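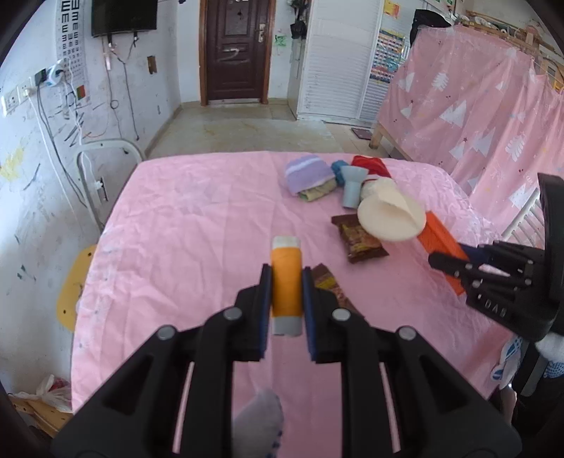 January, Bretstead kit, bench notes. Width reading on the left gripper is lying again. Log for the tidy-the-bed run has it sitting at 927 (full open) through a stretch where the pads are plainly shut on the upright container with the orange label. No drift, no noise, just flat. Other side is on the orange piece at the same moment and its channel looks normal, moves when it should. So it's the left unit and not the recorder, or at least not the whole recorder.

Bad news is we only caught it by eye. The checker passed the run. Checker looks for missing samples and there were none missing, the value just kept repeating with fresh timestamps on it. Need to fix that whatever the hardware turns out to be.

Went back through the rest of the Priltumier batch for the same thing. 6 runs bad. All left side, all after the kit had been up a while, none in the first run after a power cycle. Pulled them out of the good folder and put them in quarantine with a text file saying why. DO NOT merge them back because the pictures look fine. The pictures are fine, the widths are garbage.

11:40
Left unit on the bench, plugged into the laptop by itself. Worked fingers open and shut by hand, watching raw counts. Perfect. Full open 927, comes down smooth, no jumps. Kept at it until my hand hurt. Perfect. Of course.

Put it back on the kit cable with the other side running too. Perfect.

Wiggled cable at the gripper end. Nothing. At the recorder end, nothing. Halfway along where it gets bent over the forearm, froze. Stuck at 497 with the fingers wide open. Let go of cable, still 497. Opened, closed, still 497. Unplugged and replugged and it came back right away.

So it latches on whatever it last saw. In the bed run it must have latched while open. Explains the flat line, doesnt explain why there's no error.

12:15
Why there's no error: the Panden reader. When the sensor stops answering it hands back the last good value and stamps it with the current time. There is a fault flag. We never read the fault flag. It's in the packet, two fields past the one we use, and our parser throws away everything after the width. I think that was me, last summer, trying to keep the files small. Oops.

Flag was up the entire time in the bench test. Can't check the old runs for it, the field was never saved.

Lunch.

1:30
Cable. Cut the sleeve back at the bend. The Salameh lead has one conductor broken inside its insulation, you can feel the soft spot if you roll it between fingers. Straight it conducts, bent it opens, and bent the other way it conducts again. One short drop is enough for the reader to give up on the sensor and it does not try again until power goes away. So: cheap break, tiny gap, permanent freeze.

Looked at the strain relief. There isn't one, there is tape. The tape has slid toward the wrist so all the flexing lands in one place. Same tape on the right cable, same place. Haven't cut that one open but I don't trust it either. Changing both.

Only had one spare Salameh lead in the drawer (list says 2, list is wrong). Made the other from the softer stranded stuff, same connectors. Label says TEMP. If you are reading this in the spring and it still says TEMP please go order one.

3:05
New cables in. Printed clamps at the wrist and elbow, slack loop between them, no tape. Bent the loop every way I could think of with both channels up on screen. No freezes. Also did the nasty one, yanked the left connector mid-stroke on purpose:

- old parser: flat line, no complaint, exactly like the bed run
- new parser (reads flag): width goes to blank, run marked bad, recorder beeps

Beep is too quiet. Could barely hear it here with the fan going, will not hear it at all in somebody's house with kids around. Want it louder, or a buzz in the handle if there's room for one.

Checker changes, done:
- blank width fails the run
- fault flag fails the run
- both sides get checked, before it was only looking at the right one (!!)

Not done:
- flat line test. Tempting to just fail any run where the width doesnt change for a while, but that would kill every honest long hold. Somebody holding a bottle still gives you a flat line too. Could compare against the camera, pads shut in view but width says full open = bad. That would have caught the bed run. More work than I have today.
- reader should retry the sensor by itself. Wrote to Panden with the trace attached. Asked if holding the last value is meant or a bug. No answer yet.

Safety note, putting it here so it doesn't get lost. On the recording kit a stuck width is only bad data. The arm in the back bay uses the same reader and there the width goes into the close command. If it latches at full open with something already in the fingers, controller thinks it has all the travel left and keeps squeezing. Current limit should stop it. "Should". Have not tested that with a latched sensor and I don't want anyone finding out with a hand in there. Arm is tagged out until the new parser is on it and we've pulled the connector on purpose with a foam block in the jaws. Tag is on the main switch, key is in my drawer.

4:20
Re-ran the left unit on the shelf with a jar, a sock and a balled up rag, just to see real grips and not me pumping the fingers. Widths all come out sensible. Jar stable, rag creeps down as it squashes, wich is right.

Kit can go back out on the new cables. Whoever takes it: before the first run, and again whenever you stop for a break, open and close both sides with the screen where you can see it. Left number moves, right number moves, ok go. If one sits still, power cycle, write down the time, and bring me the cable. Don't re-tape it.

Old left lead is bagged on the hook by the scope, break marked in red pen. Leave it there, I want to send it back to Salameh.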